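Flomcombe 共享工坊机械臂项目 进展报告
2019年2月
致:Dalia Jankauskaitė(Otberg 小额资助)

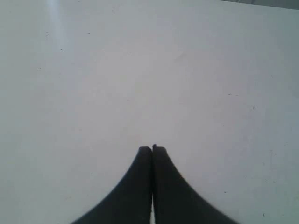

Dalia 你好!先说钱,再说机械臂,最后说我需要你帮忙拿主意的那件事。上次你说报告不用写得太正式,那我就真的不客气了,想到哪儿写到哪儿。

钱的情况。你们批下来的300欧元,我已经用掉了大半。最大的一笔是舵机,买的是 Brillano 的金属齿轮款,比原预算里写的塑料齿轮贵,多出来的60欧元是我自己垫的,不走这笔资助,所以账面上你不用改任何数字。剩下的主要花在电源、线材、一块驱动板和打印耗材上。收据我都扫描好了,按日期排在共享文件夹里,有一张热敏纸的褪色有点厉害,我在旁边用铅笔补了金额,你看看财务那边认不认,不认的话我去店里重开。

下面说进度。申请书里我写的第一阶段是“底座、两节臂、夹爪能独立动作”,这部分做完了。底座用的是工坊里淘汰下来的一块厚铝板,钻孔的时候我把一个孔打偏了,只好整块转了个方向重新来(所以你下次来看到底面多出几个没用的孔,别奇怪,那都是我交的学费)。两节臂是打印的,第一版太软,手一推就晃,第二版加了筋,填充也调高了,现在伸直了悬着也还算稳。肘部的线原来是从外面走的,转几次就会蹭到,后来改成从臂的中间穿过去,拆装麻烦了不少,可是看着清爽,我很喜欢。

夹爪是花时间最多的地方,也是我最想跟你多说几句的地方!申请书里画的是平行夹爪,两片直板,对着推。做出来以后夹方块很好,夹小东西就很别扭,指尖太厚,够不着。于是我换成了现在这种上窄下宽的两指,根部宽是为了结实,越往上越收,指尖做成圆的,免得划桌面。颜色选深的,在白桌面上对比强,后面用摄像头做定位会省事。腕部那个小摄像头也装上了,从它那里看过去,两根手指正好在画面下方的中间,前面一大片桌面都能看到,角度我调了整整一个晚上才满意。

有个毛病要如实报告:两根手指合上以后不是完全平齐的,右边那根的指尖比左边高出一点点,内侧的角上还有个小凸起。夹大一点的东西没影响,夹薄片的时候我估计会吃亏。可能是打印时留下的料,也可能是装配时差了一丝,我还没拆开量过。另外根部那里合拢后还留着一条细缝,这个我倒不太担心,反正真正受力的是前半截。我打算下一步先用细砂纸修一修指尖,修不好就重打一根,耗材还有富余。

软件这边,控制程序跑在一台旧笔记本上,每个关节可以单独调,也可以录一串动作再回放。回放的重复性我还没有正式测,所以这次不给你写数字,免得下次自己打脸。测试方案倒是想好了:让它回到同一个点300次,每次记下偏差,数据直接存成表格,到时候连同图一起发给你。坦白讲我原来以为摄像头标定会很快,结果在镜头畸变上卡了好久,网上的教程各说各的,最后还是 Jaunzems 工坊的一位常客借了我一张硬质标定板,才算理顺。打印纸贴在纸板上的那种真的不行,稍微翘一点,结果就全歪了。

工坊的场地也顺便说一声。我现在固定用靠里那张白色的台子,平整,反光不算厉害,不过上方的灯会在台面上带出一道浅浅的亮斑,位置在画面左上。我试过挪台子,也试过换灯泡,都只是换了个地方亮。目前的办法是在识别时把那一块的阈值单独放宽,先凑合着。台面上还有些细小的深色斑点,灰尘也好、碎屑也好,程序有时候会把它们当成目标,所以我加了一个最小面积的过滤,太小的一律不理。每次开工前擦一遍台子也写进了操作步骤,虽然我自己有一半时候会忘……

和原计划相比,进度晚了2个星期。原因主要是舵机到货慢,再加上我重做夹爪。第二阶段“识别并抓取桌面上的小零件”我想照原样保留,不缩水,只是把演示往后挪一挪。我自己的想法是,与其赶着在开放日摆一台只会挥手的机械臂,还不如晚一点,让它真的把螺母捡起来放进盒子里,来玩的小朋友也会更开心吧!

需要你定的事有一件:资助余额里原来有一小笔写的是“展示用外壳”。外壳我现在觉得可有可无,敞开着反而方便大家看里面的结构。我想把这笔钱改成一只备用舵机,外加一小卷软质耗材,用来给指尖加防滑层。用途改了,总额不变。按你们的规定,这种调整是发邮件说明就可以,还是要重新填表?要填表的话麻烦把最新的模板发我一份,我手里那份还是申请时下载的。

接下来我会先修指尖,再做重复定位的测试,然后才开始正式抓东西。这个顺序我考虑过,手指本身不齐的话,抓取失败了都不知道该怪谁。你要是哪天路过 Flomcombe,欢迎进来坐坐,提前发个消息给我就好,我把机械臂通上电等你。图纸和程序都放在共享文件夹的“夹爪第二版”里面,文件名有点乱,我这几天会整理。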